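4. Pattern, Light and the Reporting of Wear

4.1 Where complaints come from

The service records cover wood floors laid in Pratida and Vitley over a period of 18 years. After duplicates were removed, 2,265 visits remained. Each record gives the room type, the direction of the boards, the finish, the reason for the call and what the fitter did. The reason for the call is in the words of the person who phoned, copied down by the office, and so it is uneven. One entry reads "floor looks tired by window." Another reads only "scratch."

We coded these reasons under four headings: gaps, movement underfoot, surface marks and color change. Surface marks were the largest group in both towns. Gaps came second in Pratida, where many of the houses have heating pipes under the floor, and third in Vitley. Movement underfoot was rare and was nearly always traced to the subfloor. In those cases the fitter usually lifted boards near a doorway, packed the low spot and put the same boards back.

The position of the mark was recorded on most of the visits. Marks near doors and in front of sinks made up the bulk of the calls for kitchens. In living rooms the pattern was different. People there called about marks in the middle of the room, or between the middle and the largest window, even when the fitter found deeper wear at the door. Section 3 suggested that light from the side was the cause. We now look at whether the way the boards are laid makes a difference.

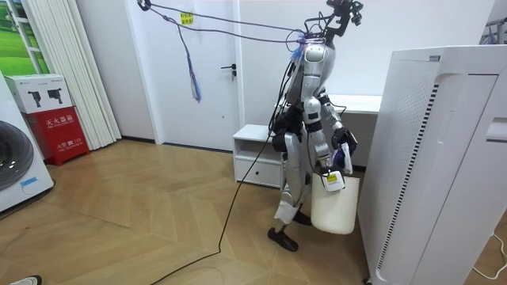 4.2 Straight and angled layouts

Straight boards are usually run along the longest wall or toward the main window. When they follow the light, small scratches that cross the grain stand out, and scratches that run with it are hard to find even when the fitter is kneeling over them. Angled layouts break this up. Each board lies at a slant to its neighbor, and from any one spot part of the floor catches the light and part does not. A scratch that crosses several boards will show on some of them and fade on the next.

Carys Eynon, who read through the coded records for us and checked them against the fitters' own notes, found that calls from homes with angled floors described marks in vaguer terms. Callers said the floor was "dull in places" or "patchy." Callers with straight floors were more likely to name a single scratch and to say when it was made. The fitters' notes did not show a matching difference in the depth of the marks. On the older oak floors in Vitley, the angled rooms had slightly deeper wear at the door than the straight ones, and the owners had waited longer to call.

We do not think the angled floors wear more slowly. The finish was the same oil or lacquer in most of the pairs we compared, and the boards came from the same two yards. What changes is how soon the wear is noticed.

4.3 Board length and color

Color was recorded on a five-step card, from very pale to nearly black. Dark floors drew more calls for dust and fine scratches, as expected. Pale floors drew fewer calls of that kind but more calls for yellowing and for dark lines at the joints. Length was recorded less carefully. Before the change of form in the Womach office, fitters wrote only "short" or "long," and we have kept those two words here.

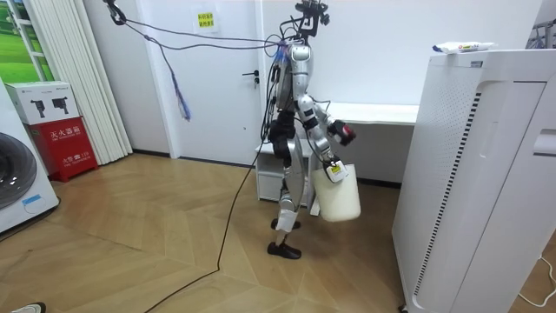 Short boards in an angled layout put many joints into a small area. Dirt settles in the joints first, and on pale wood it is seen early. Longer boards spread the joints out and leave wider stretches of plain surface between them. The floor in Figure 2 is of the second kind, light in color, with long planks set in a chevron-like pattern. Fitters we spoke to in Pratida said that on a floor like it they would look at the joints before the faces of the boards, and that they would do so from low down with a hand lamp. They also said that the angle of the layout made it harder to replace a single plank neatly, a point that does not come through in the records at all.

The split between short and long boards explained more of the joint complaints than color did. On pale floors with short boards, the joints were named in a large share of first calls. On pale floors with long boards they were seldom named until the second call. The same order held for oiled and lacquered floors, though the lacquered group is small and should be read with care.

4.4 The household diaries

To see what people noticed before they called anyone, we asked 100 households to keep a floor diary through November. The month was picked for its low light. Each household wrote a line whenever someone noticed a mark, a gap or a change in color, and gave the time of day. Most entries came from the late afternoon, when lamps had just been switched on. Entries from homes with angled floors came more often from people who were sitting down, and several writers added that they could no longer find the mark once they had stood up.

Two diaries were left out. One household moved during the month, and the other had the floor sanded in the second week. Both are listed in the appendix with the Matar pilot, where the diary form was first tried and where the question about time of day was added.

Related items
Finish Choice and Recoating in Rented Homes
Side Light and the Visibility of Scratches in Oak
Notes on the Matar Pilot: Form and Coding Guide
Underfloor Pipes and Seasonal Gaps in Pratida Houses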